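Tabletop Arm Simulator Kit: My Term Project Report

So for my project I picked the Bakby simulator kit, the one Fumach sells to schools for $66 a seat. I wanted to find out if a student with one okay laptop and zero robot experience (me!) could get real work out of it. The install took most of an evening, mainly because the license page kept logging me out.

The kit comes with a bunch of ready-made kitchen setups, and I spent nearly all of May in the one with the cabinet and the dark shelf unit. You write a task in plain words, like "put the mug in the open drawer," and then you either drive the arm yourself or let the sample controller have a go. I did both, 342 tries in total, and saved every log. 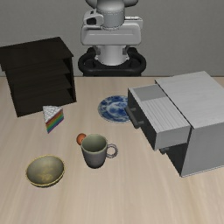
The sample controller finished 116 of those, and I was pretty happy with that! Mugs were the hardest for it. It kept going for the rim when the handle was turned away, and then it would just sort of hover there. Flat stuff like plates was bad too, but my own driving was no better, so I can't blame the software for that one.

What I liked: resets are instant, and you can move things wherever you want before a run. What I didn't: the drawers feel way too light when you push them, and the manual gives them 5 lines. I wrote to support twice and got one answer (a nice one, but still).

I'd use it again for a class. For a thesis I'd want the paid physics add-on, and I haven't tried that yet.

Related projects
Cildale Line Follower: Build Notes
El Fassi Starter Gripper, Reviewed
Sorting Recycling on a Student Budget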